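Ketenby 插件数据集 说明文件

先说最要紧的：如果你是为了期末作业临时找数据，请直接跳到“已知问题”那一节。前面的内容写得比较体面，后面的才是真话。

一、这是什么

Ketenby 是我们机器人社的学生项目，录的是双臂人形机器人在一块板子上做插件和摆放的遥操作演示。板子是自己设计自己打印的，社里管它叫 Rallura 板。名字的来历已经不可考，当时投票的时候大家都饿了。

项目最初是为校际操作赛准备的。比赛在五月，数据在六月才录得像样，时间上的先后请读者自行体会。比赛用的策略基本是手写的，成绩不提。赛后我们觉得板子都打了，夹具都调了，不把数据整理出来对不起那几卷耗材，于是有了这个仓库。

二、规模

共 884 条演示，其中 570 条标为成功，其余标为失败或中断。失败的没有删。指导老师的意见是失败也有价值，我们的意见是删了就没剩多少了，双方很快达成一致。

任务分 6 类：
peg_stand：把小销钉竖直放进槽里
knob_place：抓起带环的旋钮形零件，放到指定位置
cyl_to_box：把圆柱放进开口盒
cyl_lay：把圆柱平放到指定区域
plate_align：把方板推到与标记线对齐
handover：左手递给右手，右手放下

handover 的成功率最低。它在立项书里被称为“本项目的亮点”，立项书我们就不附了。

三、目录结构

ketenby/
 episodes/ 每条演示一个文件夹
 splits/ 训练集与测试集的划分
 board/ Rallura 板的打印文件
 tools/ 读取、回放、检查脚本
 CHANGES.txt 改动记录，请务必看

每条演示的文件夹里有：
head.mp4 头部视角视频
joints.npz 双臂与双手的关节角、指令值、时间戳
label.json 任务名、结果、操作员代号、备注

备注字段是自由文本，录制当天的心情也写在里面。训练语言条件策略的同学请先过滤，我们不希望将来有哪台机器人在抓取失败之后说“算了去吃饭”。

四、采集方式

操作员戴手套遥操作，手指映射用的是社里自己写的 Drirkis 模块。它对食指和拇指照顾得很周到，对小指的态度接近于放养。凡是需要小指出力的动作，建议别学。

每条演示开始前，由另一位同学按随机种子摆好零件。种子记录在 label.json 的 seed 字段里。前期有一批没写种子，值为 -1，意思是“凭感觉随机”，统计上等于“都摆在顺手的那一边”。

一次演示从双手回到预备位开始，到操作员踩下踏板结束。踏板有时会踩两下，表现为文件夹里多出一个只有几帧的视频。检查脚本会把它们列出来，不会替你删。

背景挂黑布，桌面也是深色。以前没挂布的时候，后面白板上的字每天都在变，有个早期模型学会了看白板判断今天录哪个任务，准确率很高，高到我们高兴了一下午。

五、读取方法

解压以后在根目录运行：

python tools/check.py
python tools/replay.py --episode 编号

check.py 会核对视频帧数和关节数据的长度，差值在 2 帧以内算通过。超过的会打印警告，请不要把警告关掉，写这个脚本的同学会难过。

关节角单位是弧度。有一个早期版本是角度，已经全部转换。如果你看到手腕转了几十圈，说明你下到的是旧包。

六、标签怎么定的

成功的标准是：零件到位，松手之后还在位，手退开时没有碰倒别的东西。最后一条是后加的，加完之后成功数掉了一截，社群里安静了一个晚上。

标签由操作员当场按键，再由另一人看回放复核。两人意见不同时以复核为准。复核的人通常没有参与录制，因而比较冷酷。

interrupt 表示中途停止，原因包括急停、线缆缠绕、手套没电，以及隔壁社团来借插线板。

七、已知问题

1. 左右手分布不均。左手抓取的演示明显偏多，几位主力操作员习惯如此。镜像增强可以试，但两只手的零位标定并不对称，镜像之后误差会跟着一起过去。
2. 蓝色零件换过一次打印材料，新旧颜色略有差别，表面摩擦也不同。label.json 里的 batch 字段可以区分，前提是当时有人记得填。
3. 没有力觉数据。零件有没有插到底，只能看视频和手指位置误差。销钉类任务里有一部分“成功”属于看起来成功。
4. 头部相机在录制中期被碰歪过，后来扶正了，扶得约等于原样。外参给了前后两份，请按编号选用。
5. 测试集按操作员划分，不按任务划分。有位操作员只录过 cyl_lay，于是测试集里 cyl_lay 多得不像话。我们知道，下个版本再说。

八、基线

仓库里附了一个行为克隆基线，叫 Lamptey，网络很小，社里那台旧显卡能跑完。它在 cyl_lay 上表现不错，在 peg_stand 上会把销钉送到槽口附近，然后开始思考人生。调了很久的学习率，没有改善，后来怀疑是图像分辨率压得太低，槽口在输入里只剩几个像素。原分辨率的视频已经放出来，欢迎证明我们是对的或者是错的。

请不要把 Lamptey 当作强基线去比较。赢了它没有什么可写进论文的。

九、使用与引用

课程作业、社团训练、研究都可以用，注明 Ketenby 项目即可。打印文件可以改，改了槽宽请换个板名，免得两边的人拿着不同的板子互相指责对方代码有问题，这种事我们内部已经发生过一轮。

发现标签错误请提 issue，附上编号和时间点。只写“有些标签不对”的，我们完全同意，但无从下手。

十、板子的打印与安装

板子和夹具分开打印，夹具可以换位置。槽口打印出来通常偏紧，先用废件试，再决定要不要打磨。打磨过头的槽口会让 peg_stand 变得异常简单，这样录出来的成功率请不要拿来和我们的比。 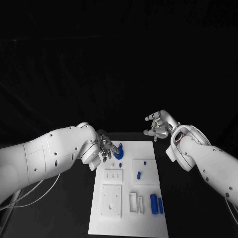

留言区有位同学说，按说明打印了一套 Rallura 板，槽口确实偏紧，磨了两遍才放得进销钉；另外想问 handover 的失败演示能不能单独打一个包，宿舍网速下不动全集，而他恰好只想研究失败。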